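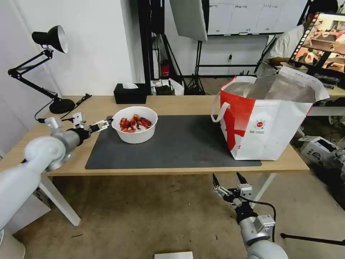
7 min read

29 November 2018

Filed under: Robots, Workshop, Money Matters

I promised in the last post that I would finally write up the budget, and then I put it off for weeks, as I do with anything that involves opening the spreadsheet. But next year's request is due in December, and I find I think better when I'm typing to somebody, so make yourself a cup of something and keep me company.

For those who are new (hello!), I look after the buying for a small team that works on getting robots to handle food and food packaging. I don't write the software. I'm the person who finds out what a thing costs, how long it takes to arrive, and whether the table is going to hold it up. When we started I assumed that ninety-odd percent of my worrying would be over the arms, and I could not have been more wrong. The arms came as a pair on a single quote from Brirketti, we argued over it for a month, we signed it, and that was that. Everything since has been lamps, cables, bowls and bags.

Take the table. It's a light wooden top on white legs and it's the third one we've had. The first was a folding table I brought from home, which I'd used for years at birthday parties and was very fond of, and it shook every time an arm stopped quickly. The second was so heavy that we couldn't move it without emptying the room. This one is a good compromise, and on it goes the dark gray mat, which cost $79 and which I resisted for ages because it seemed a silly amount to pay for something flat. I take it all back! A gripper coming down next to a round white bowl is hard enough to follow without a shiny surface underneath, and the rounded corners mean my sleeve no longer catches on it when I lean over to set something down. If you're putting together a first budget, put the mat in at the beginning and save yourself the argument.

Then there are the things to be picked up, which I had down in the very first budget as "misc. objects" with a small number beside them. Oh dear. The trouble with handling food is that food comes in such awkward shapes. We began with blocks and cups, and everything went along nicely, and then somebody quite rightly pointed out that people don't eat blocks. So now it's a heaped bowl of red crawfish, claws and legs going every which way, with a big insulated tote next to it, and the question for the week is how to get the one into the other. I love this as a problem. As a shopper I find it terrible, for the simple reason that you can't order "one more just like it." No two crawfish sit the same way in a bowl, and if you change the bowl you've changed the job, so I now buy bowls in sets and hide the spares on a high shelf where they won't get borrowed for lunch.

The bags have a line of their own for next year. I went back and forth on this one. A soft bag is a cheap object and it feels fussy to give it a row in the spreadsheet, but it has a handle that flops wherever it likes, and a silvery lining that throws light back at you, and an opening that changes shape each time it's set down. I've bought 16 of them so far and I'd like to buy them in bigger batches, all from the same seller, with the handles all the same length. The big one with the red diagonal stripe is my favorite to work with. It stands up by itself on the mat, which you'd be surprised how few of them will do.

Now, lighting. I've spent more hours on lighting than on any other item and I'd like those hours back. We have a black desk lamp with a bell shade over on the left, the sort you might have had in a college bedroom, and behind the table there's a softbox and a tripod light stand. My first plan had only the desk lamp in it. I thought light was light. What I should have budgeted for was proper soft lighting from the start, plus the stands, plus a second set of everything that plugs in, plus the time it takes to get it all pointed where you want it and the time again when somebody bumps a leg with the mop bucket. Istano sent me a very handsome quote for a complete lighting package with everything matched, and Hadgu sent me a much smaller one for two panels and said, more or less, see how you get on. I went with the smaller one. I may yet be sorry, but I've kept the Istano quote in the drawer and they've told me the price will hold through the winter.

The cables deserve their own paragraph too. Every arm has a cable that has to go somewhere, and the lamp has a cord, and the monitor has its own collection, and they all seem to want the same back edge of the same table. I'd planned on buying the lengths that came recommended. Please don't do this. Walk the route with a piece of string first, including the loop that the arm needs so it can reach up and turn over, and then add more on top. The ones I bought too short are in a box labeled CABLES (SHORT), which is a very full box. Clips and sleeves are a separate order, and I'd get twice as many as you think is reasonable.

The fingers were a nicer surprise. We have parallel grippers on both sides, and I'd heard so many gloomy stories about spares that I put in for a whole drawer of them. We've used far fewer than I feared. My advice there is to buy one full spare set, keep it on the premises, and then look at what you've gone through after six months before you commit to more. I had a good long phone call with Dindix on this subject, and although they were trying to sell me something (they're allowed, it's their job) they were very fair, and talked me down from the large kit to the medium.

So what did all the bits and pieces come to? I added up everything that wasn't arms, lights or furniture, meaning the mat, the bags, the bowls, the tissues and tape and cable clips and the other odds and ends I'd been putting through as petty cash, and it was $1083. I had budgeted less than half of that. It isn't a ruinous sum, set beside what the arms cost, but it was spread over so many little receipts that I never felt it go by, and when I had to explain it upstairs I had to explain it a receipt at a time. It was a long afternoon – a kind one, all things considered, but long.

For next year I've changed how the request is laid out. The old one had a line for each thing we wanted to own. The new one goes by what we want to do, so there's a page for picking food out of bowls, and a page for bags and packing, and so on, and each page carries its own lights, its own objects, its own spares and its own share of my time. It's longer to read, I admit. But when somebody asks me what we'd give up if the money were cut, I can now pull out a page and hand it over, and they can see what goes with it. Before, they'd cross out "misc." every single time.

I've also put in a line for space, and this is the one I expect to be teased about. Look at how much ends up on the floor and on the side table once people are working. There's a box down by the table leg area and bags at the back, and somebody has to sit behind a monitor in the middle of it all with their knees somewhere. None of that was in the floor plan I drew. My floor plan had a neat rectangle for the table and two circles for the arms' reach, and I was so proud of it. The next one is going to have chairs on it, and a spot for deliveries to be opened, and a path wide enough that I can carry a bowl of crawfish from one side to the other without turning sideways.

Still undecided, if anyone has been through it: do you lease a second monitor and stand or buy outright? The lease looks friendly for the first year and then less friendly. And does anyone have a source for plain white bowls, the deep round kind, that will still be selling the same bowl a year from now? I've been caught twice by a shape being discontinued, and I would happily pay a bit more to whoever can promise me it won't happen again.

I'll post the new spreadsheet layout once the request has gone in and I've had some sleep. If you'd like the blank version before that, leave a comment and I'll send it along, though you'll have to forgive the colors.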